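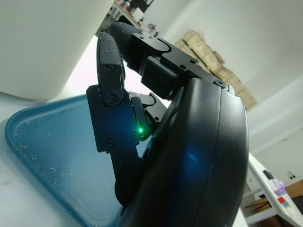

Kalarell Short Course in Household Order
Handout 9: Trays, and what ends up in them

Last revised Jul 5, 2018. Bring it to the practical, along with something to write on other than the handout.

9.1 The tray as a boundary
A tray is a shelf that has given up on walls. Its one real feature is the raised edge, and most of this session concerns what the edge can and can't do. It will stop a pencil rolling. It won't stop a household putting a second layer on top of the first.

9.2 Choosing one
Rounded corners wipe clean in one pass. Square corners collect crumbs and keep them. Plain colours are easier to work with, as a small screw on a patterned tray is lost for the season. Blue is good for most things except blue things, a point that came up more than once last September.

9.3 Sorting drill (pairs, 30 minutes)
Tip the contents out on one side. Put back only what you would go looking for. Anything you can't name goes in the pot marked Tosis – the pot came with the name on it and we have stopped asking.
Like goes with like. "Miscellaneous" is not a kind of thing.
Leave a hand's width free at one end, or you will be lifting things out to reach other things.

9.4 For next time
Read the Wadard notes on drawers, page 23 onwards. Skip the part on dividers, which contradicts itself. Trays go back in the cupboard stacked and empty, please.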